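July 16, 2021

So I finally played the Siriwan deep stack last night and I'm still wired, so I'm writing this instead of sleeping! Field of 288, which is the biggest thing I've ever sat down in, and I came 11th. Eleventh! Two spots off the final table. I keep swinging between thrilled and sick about it.

The first few hours were a blur of folding. I had Wafula Khaemba on my left (he's the one from the Petano home game, very patient, very annoying) and he three-bet me every single time I tried to steal. I got down to 20 big blinds before the dinner break, ate half a sandwich in the parking lot and gave myself a talking-to.

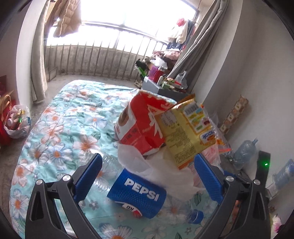
What do you do with 20 big blinds and an aggressive player on your left?
You open fewer hands, and the ones you do open should be hands you're happy to go all in with when he comes over the top.

Easy to write down, much harder at midnight. But I stuck to it, and a couple of orbits later I shoved ace-queen over his raise, he called with tens, and a queen came on the turn. He tapped the table and said nice hand, which I think he meant.

After that it got fun. They moved me to a table with Pacita Dumlao, who I know from the Domarstead league, and she was running over everybody with a mountain of chips. I mostly stayed out of her way and picked up blinds from the two guys on the far side who clearly just wanted to move up the pay ladder.
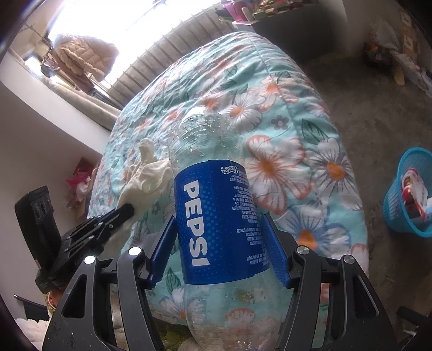
Then the bustout hand, ugh. I had pocket jacks on the button, Pacita raised from early position, and I went back and forth forever before moving in. She had kings. No jack, no miracle, handshake, done. I've replayed it all morning and I think I'd shove again with the stack I had, but with the payouts going up I could have just called and looked at a flop (king high, of course, so I might even have gotten away from it).

Anyway, it paid enough to cover my seat at the Olteo series later in July, with a little left over. I want to work on my small blind play before then, it was terrible all night. Bed now.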